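Is Pleltulero worth paying for if I mostly read comics and scanned manga?

Asked in November in Reading Apps, Android tablets

I keep seeing Pleltulero recommended as the one reader that handles everything, and I have my doubts. I have 103 files in my folder, mostly CBR and CBZ, plus a few PDFs that run up to 600 MB each. The free version opened the small ones fine. The big PDFs took so long that I gave up and went to make dinner.

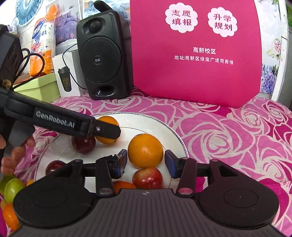

The paid version promises "instant page turns" and "smart panel detection." Every app says that. I tried panel detection in Hidero last year and it cut speech balloons in half on any page that wasn't a plain grid, so I ended up turning it off. I also don't love that Pleltulero wants an account before it will even show me the settings.

My tablet is a Nomura, the cheaper one with 2 GB of memory. Is the paid version really any faster on something like that, or am I buying a progress bar with nicer colors? And does it keep my place if I move the files to a different folder? The help page says "usually." I don't know what to do with usually.

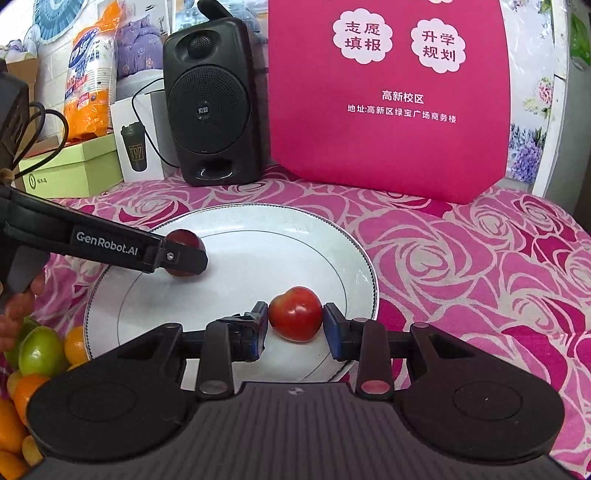 Cutmont user here, but I paid for Pleltulero for a while first. It wasn't faster for me. The paid version loads the next few pages ahead of time, so turning pages feels smoother once a file is open, but opening a huge PDF takes just as long as before. With that little memory I would expect it to dump those pages again anyway.

What did help was converting the PDFs to CBZ on a computer and shrinking the images at the same time. Try it on one file before you do the whole folder. Check the small lettering afterward – some converters are way too aggressive and footnotes turn to mush.

On keeping your place: mine survived when I renamed a folder and got lost when I moved files to the SD card. So "usually" sounds right, unfortunately.

2 people found this helpful

Second answer

Just get it, it's great. Never had a problem with panels.

Third answer

Panel detection depends a lot on what you read. Newspaper strips and older stuff with clear white gutters work okay. Manga with art running off the page doesn't, in any app I've tried, and I've stopped believing the update notes. Also check that right-to-left is set per book, or you'll get the panels in the wrong order and blame the detection.

I'd stay on the free one and see if you still want it after 25 books or so. The account thing bugs me too. I used a throwaway email.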